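Buy the Spare Parts First
Opinion
Sep 2, 2024

Most of the equipment budgets I get asked to look over have the same shape. One large number sits at the top for the robot arm, a medium number goes to computers, and near the bottom is a line called "miscellaneous" that is supposed to cover everything else. I think that order is wrong, and I think small groups working on household tasks suffer for it more than anyone.

Take laundry, the job our group at Lestport has been planning around. The first draft of our budget put more than half the money into a two-arm system from Zedosis. It was a good quote for a good machine. But we had no demonstrations to train it with, and the plan gave us almost nothing to collect them with. We would have owned an expensive arm and waited months for it to have something to do.

We cut the arm from the first year and bought hand-held grippers, five of them. A person holds one, does the chore with it, and the recording becomes training material. The work can go on in any bedroom with a bed and a pile of clothes.

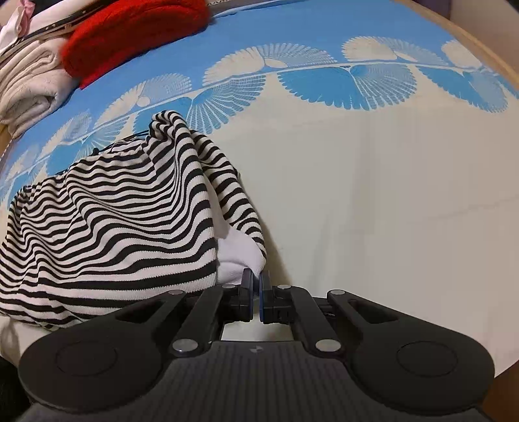

The grippers were the easy part to price. The fingertip pads were harder, and I would now put them on the first page of any budget. Pads wear. Fabric is gentle on them compared with kitchen work, but a person doing the same pinch over and over for a whole shift will still go through a set sooner than the supplier's sheet suggests. We ordered 39 sets and I wish we had ordered more. The second order took longer to arrive than the first, and for part of that wait two of our grippers sat on a shelf.

The same goes for pins, cables, batteries and storage cards. None of these looks serious in a spreadsheet. A missing pivot pin stops a gripper as completely as a broken motor stops an arm, and it stops the person you are paying to use it.

That brings me to wages, the line people are most tempted to trim. Our plan called for 600 hours of collection. We used 806. The extra hours went to setup, to sessions we threw out, and to going back for the things we had too few of. Socks were the worst of these. They are small and they hide under everything else, and our early sessions were full of shirts and towels that were easy to find and grab. If you are planning something similar, budget for the second pass before you start the first.

I have heard the argument against all this. An arm can be shown to a visitor. Funders like to see what they paid for, and a box of worn pads doesn't make much of an impression. There is also a real technical point: data gathered by hand may not carry over cleanly to the arm you buy later, and you find that out late if you delay the purchase. I take the second argument seriously. Our answer was to rent an arm from Golestani for short stretches and check our progress on it. Rental is poor value per day. It was still a small part of what the purchase would have cost, and it told us that the reach we had specified in the first draft was too short for a full-size bed. We would have bought the wrong machine.

Storage deserves a word too. We signed up with Undadero on the cheapest plan, filled it early, and paid the higher rate for the rest of the term. Ask for the price at three times your estimate and write that number down.

Our next budget is due in December. The arm is back in it, with a longer reach, on the second page. The first page is wages, pads, pins, cards and storage, each on its own line with its own number. There is no line for miscellaneous.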